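Review: the Manurung two-arm teaching kit, after a summer of use

I run a small shop in Nelldale that sets up automation for light assembly work, and since spring we have had the Manurung kit on a table by the window. It is a pair of arms you teach by remote control. You hold two smaller leader arms, move them the way you want, and the big ones copy you while the software records joint positions and camera views.

Setup took an afternoon. Réka Kovács did the wiring and I did the software. The printed guide is fine up to the calibration step, where it refers to a menu that has since been renamed. The support page at Skurholm, who sell the kit here, has the right name for it.

Our test job was hanging a key by its strap on a mug tree. It sounds easy. The strap is soft, the pegs are angled, and the key swings as soon as it leaves the table.
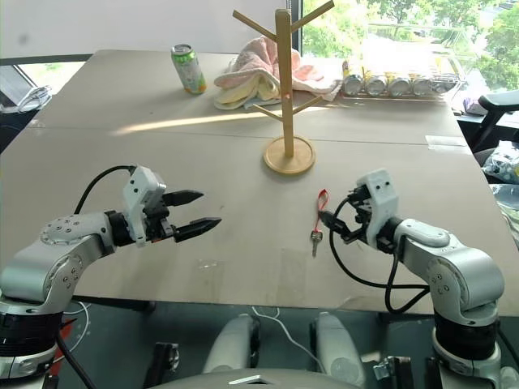
How long does it take to learn the controls?
Most people here could do a simple pick and place within an hour, and the key job took two or three sessions before the recordings were clean enough to keep.

The leader arms are light and the elbow moves freely. The wrist is stiffer than I would like, and after a long session you feel it in your forearm. Jenő Csonka is left-handed and had no complaints, as both sides are built the same. The lag is small enough that I stopped noticing it.

What you don't get is any feel for grip force. You squeeze the trigger and judge by eye. With a rigid part that is fine. With fabric you tend to squeeze harder than you need to, and the recordings pick up that habit. I would pay extra for some feedback in the handle.

The wrist cameras are the best part of the kit. From the head camera you can line up an arm with the stand, but the last bit of the approach is much easier in the wrist view. You can see where the fingertips are in relation to what you are about to pick up.
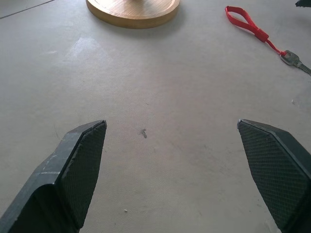 Wrist camera view: open fingers, with the key and its red strap to the right.

The recording software is plain and it works. Each attempt is saved on its own, and you can throw one away with a foot pedal – a cheap pedal, but it has held up. We recorded 1,085 attempts at the key job and kept 1,000 for training. I first tried training on 200 and the results were poor, mostly at the point where the loop has to go over the peg.

Some advice if you buy one. Vary the starting position of the object from the first day. I left it in the same place for too long and had to redo a lot of work. Also decide between you how the job should be done. Jenő came at the peg from above and I came from the side, and mixing the two did the training no good at all.

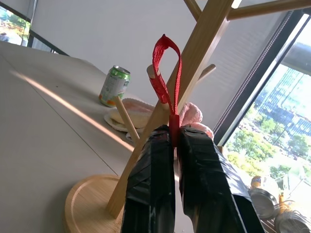 We settled on coming in from above, slowly, and waiting a moment before letting go. The pause felt like a waste of time when I was driving the arms, but the recordings that had it were easier to sort through later.

Complaints: the cables are long and need to be kept clear of the work, the software logs you out when the computer sleeps, and spare fingers come only in sets. Delivery from the Tustolstead warehouse was slow in August.

I would buy it again for teaching handling jobs with small, light objects. For anything that depends on how hard you press, I would look for a kit with force feedback first.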